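Number 29 bus keeps its evening run, for now

Quick update for anyone who gets home by way of Fallow. The last number 29 out of Brandton stays. Confirmed this afternoon by Bralen, who run the route. No change to the time, no change to the stops, same fare.

That's the short version. Longer one below, typed up between meetings so bear with us.

Bralen put up notices in the summer saying the evening run would stop at the end of September. Reason given was low numbers after the shops shut. Plenty of people saw those notices and plenty more didn't, as they went up on the stops at Duggan Road and hardly anywhere else. Evening class students only heard when a driver mentioned it.

Then the petition. Started by Catríona Lynch, second year, who takes the bus home from the late lab sessions. She was hoping for a page or two of names. It closed with 3000, a lot of them from outside the college altogether: night staff at the hospital, people from the Fallow estate, the whole of a choir.

"I'd have had to drop the course," she said. "There's no other way back after nine unless you get a lift or pay for a taxi, and a taxi is more than I spend on food in a week. So I was a bit cross and I wrote it all down, and it went from there."

Bralen met her and a few others at the bus station last week. By all accounts a civil meeting, if a cold one, the heating in the waiting room being off. Thanasis Kontogiannis, who looks after the Brandton routes for the company, said the passenger figures they'd used came from the holidays, when most of the evening users weren't travelling.

"We should of looked at term time as well," he told us by phone. "We'll be counting again through to the spring and we'll put the results where people can read them."

So it is a reprieve, not a promise. The run is safe until the spring timetable. After that it depends on the new count. Bralen wouldn't say what number of passengers would be enough, we did ask twice.

What is changing: the stop outside the old post office in Fallow moves 30 metres up the hill, past the chemist. Roadworks. The shelter isn't moving with it, so take a coat. The bus will still pull in at the lay-by by the school if you ring the bell in good time.

Day tickets bought before the morning rush are still good on the last bus. There was a rumour going round that they weren't. Ask the driver to check with the depot if you're refused, and keep the ticket.

Also asked for and not agreed: a later bus on exam days, and a stop at the sports ground. Kontogiannis said the sports ground one was "not a no" but the turning is tight for a full size bus and the council would need to look at the kerb. Lynch says she will keep on at them about the exam one. The group meets next in the canteen, 2 pm, all welcome, college or not. Bring old tickets if you've kept any, they are useful for showing who travels when.

Timetables on paper at reception and the libary desk. The one on the website is still the old one, with the evening run missing. We've told them. 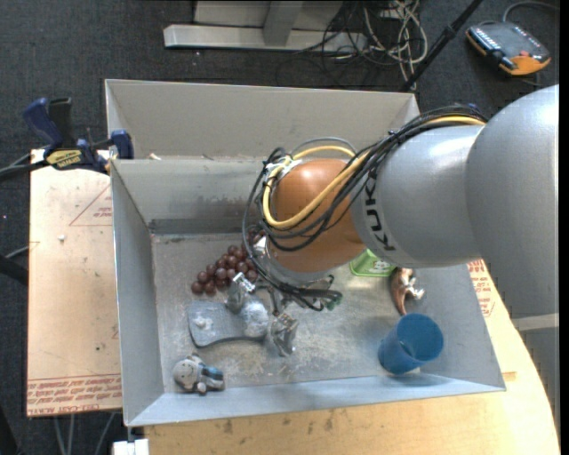
Duggan College Brandton | Department of Engineering | News and Notices

Corrections and bus stories to the department office, ground floor, or put a note in the tray by the door. Next round-up goes out once the parking letter is sorted.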